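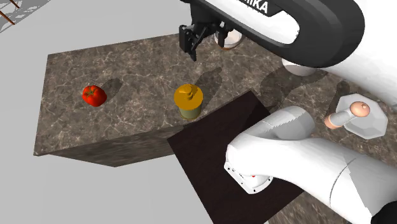
Figure 3. Marble-patterned countertop, brown-gray with fine pale veins.

4.2 What people told me about living with stone

I went into the Skatden interviews expecting to hear about price. I'd written a whole page of questions on it! What people wanted to talk about was stains – lemon juice, red wine, the ring left by a bottle of oil – and how they felt about them. Of the 51 households I visited, 17 had a real stone counter in the kitchen, and I ended up spending far longer in those homes than I'd planned.

Owners who had lived with their stone for more than 10 years were pretty relaxed. They'd show me an old mark the way you'd show someone a family photo. Newer owners kept cutting boards over everything and wiped while we talked (I tried not to take it personally). Eight of them had bought the Vevex sealer, and most couldn't tell me when they'd last used it.

I had a harder time with pattern. Veined surfaces like the one in Figure 3 got called "calm" in one home and "busy" in the next, so I dropped my original coding and went back through the Inance transcripts by hand. The Zupan sample cards helped a little, though people kept holding them up to the window before they'd answer. I come back to daylight in Section 4.3.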